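Residence Diary – Muleck House, Guest Services Office
October

The morning handover was received from Ekua Gbeho at 6:45. The night had been quiet. One late arrival was admitted after midnight and placed in room 7, as the room originally assigned had a fault in the bathroom fan. The guest was informed of the change at the desk and accepted it.

The principal business of the day was the changeover to the Altance reservation system. The old booking ledger was closed at 9:00 and its entries compared line by line with the new records. Of the 393 forward bookings, all but two were carried across correctly. The two exceptions were both stays entered under a company name with no individual guest attached. Nii Appiah has written to the company for the names and will enter them by hand on receipt.

It is recorded that the new system does not permit a hold on a room without a deposit. This differs from house practice, under which returning guests have been allowed to hold a sea-facing room for three days on their word alone. I raised the point with Iolanda Marinho, who wishes the courtesy to continue. Until a permanent arrangement is found, such holds will be kept on a paper sheet in the top drawer of the front desk – the sheet to be checked before any sea-facing room is sold.

Mohammed-Awal Sowah inspected the second floor before noon. Room 3 was returned to service. The balcony door in the corner suite still sticks, and the suite remains off sale. The joiner has been asked to attend before the weekend party arrives. I should add that this is the second time of asking.

A complaint was received from a couple on the garden side concerning early deliveries. They were courteous and had a fair case, the van having come at 5:30 on both mornings of their stay. I offered a move to the upper floor, which they declined, and a late checkout, which they took. Kwame Tsikata will speak to the supplier about a later hour.

Winter rates were settled in the afternoon. The midweek rate is unchanged. The two-night minimum will apply over the holidays only, although I had argued for the whole of the month and still think it the better course.

Rain from 4:00. Umbrellas were put out at both entrances and the terrace was closed. Desk handed over at 7:15, with the drawer sheet explained in full to the evening clerk.

Remaining for tomorrow: joiner, company names, new key cards.
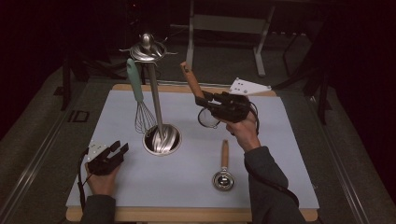 Utensil stand and whisk with mint-green handle.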